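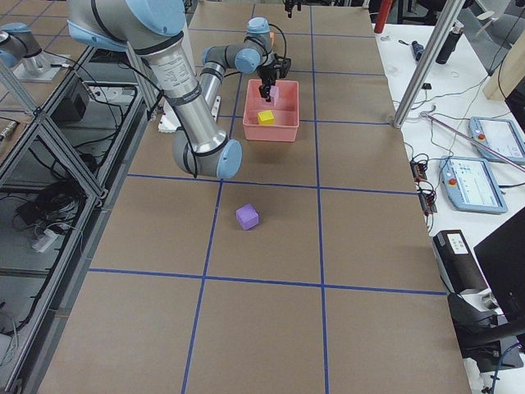 Figure 1. Foam cubes and pink bin on a taped worktable.

Vadgate Institute — Storage and Stock Control
Handout 2: Dividing and labelling floor space
Tutor: Vitalii Marchuk

Students are expected to have read this handout before the seminar. It covers fixed and shared locations, and the numbering of bays.

Under a fixed system each article has one place, which is held for it even when stock runs out. Staff learn the layout quickly, but space is wasted in slack months. Under a shared system goods go to any free bay and the register records where they were put. The register must then be correct at all times.

The Grolis depot, used as our case study, holds 3938 stock lines. It ran a fixed system until December, when seasonal goods filled the aisles and 18 bays stood reserved for articles not yet delivered. 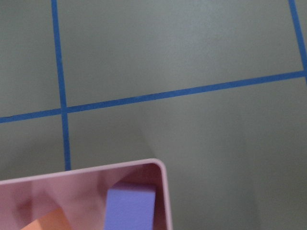

Bay numbers should be read from the aisle, left to right, and should never be reused within the same building. Floor markings are to be renewed when worn; a faded line is treated as no line for the purposes of inspection. Where two aisles meet, the lower number takes the corner bay.

Set reading: Jafarzadeh, chapter on shared locations, to page 21. The tables at the end of the chapter may be left out.

Written exercise: draw up a bay plan for the Vudum site using the outline issued in class. State which articles you would keep in fixed locations and give your grounds — one side of paper is sufficient. Plans should be handed to the tutor at the start of the next seminar.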